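Home | Games | Accessories | Support | My Account

Banditz Party Box by Gindent

If you have ever tried to get a whole family playing the same game on the same evening, you know the hard part is the half hour before it starts - finding the controllers, making accounts, explaining the rules to your uncle. We made the Banditz Party Box for evenings like that. Plug it into any TV, let your guests join from the phones they already carry, and you can be robbing each other's trains before the popcorn is done.

The box comes loaded with 90 short games, all set in the same dusty little outlaw town. Most rounds last a few minutes, so people can drop in, lose all their gold, wander off for a snack and come back again. 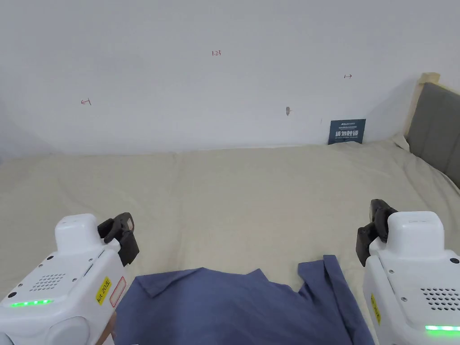

New towns and characters arrive through Clastar, our free download service, and you don't need a subscription to use it. Up to 15 people can play at once, and anyone who would like to sit out can still vote on who goes to jail (a surprisingly popular job, we find).

Neema Shirima, who wrote most of the games, tested them on her own relatives first, and the Saturday night playlist is more or less the one they settled on. It starts gently, gets loud in the middle and ends with a long card game called Mohamedi, named after the crooked banker who runs it.

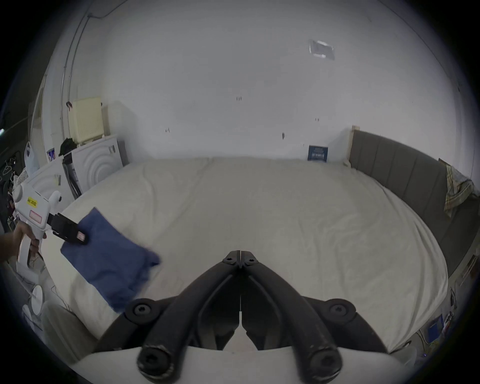 Blue cloth and white duvet, with a grey headboard alongside.

Saving is automatic. The box remembers 500 player profiles, so cousins who visit once a year will find their hats and horses waiting for them. Parents can set a bedtime too - the sheriff rides in, rings a bell and closes the saloon.
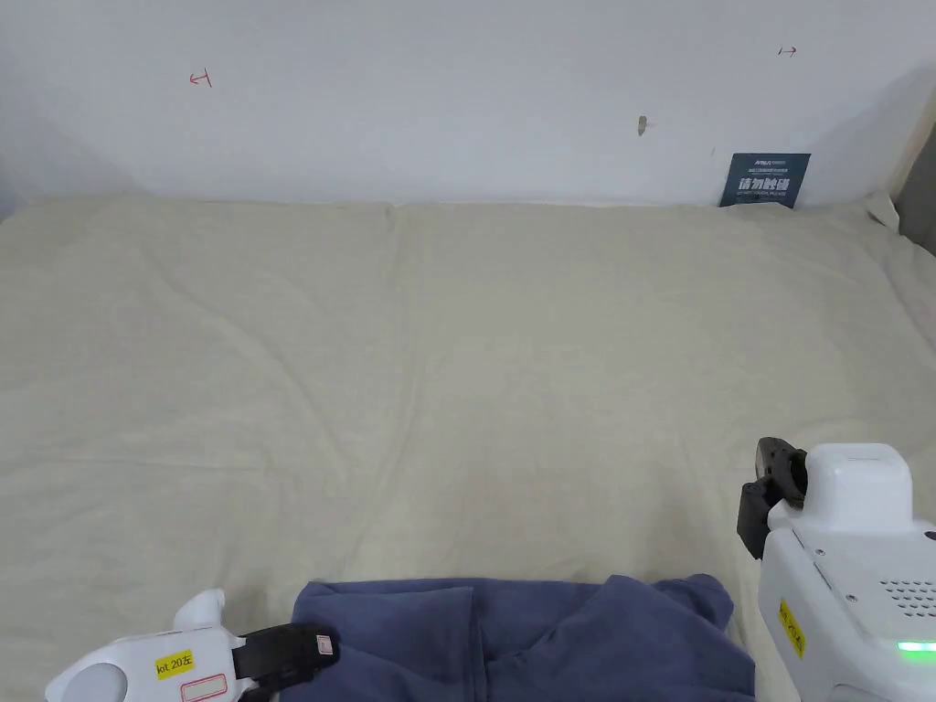

Cream-colored sheet against a white wall.

In the package you'll find the box, a power cord, an HDMI cable and a printed guide with large type. Phones and the TV itself are not included.

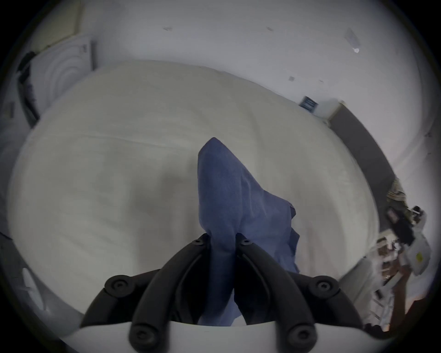

If you already own the first Banditz box, your old profiles will carry over through Clastar, and so will up to 100 saved games. Just sign in with the same name on both boxes and leave them switched on while they copy.

Last updated: March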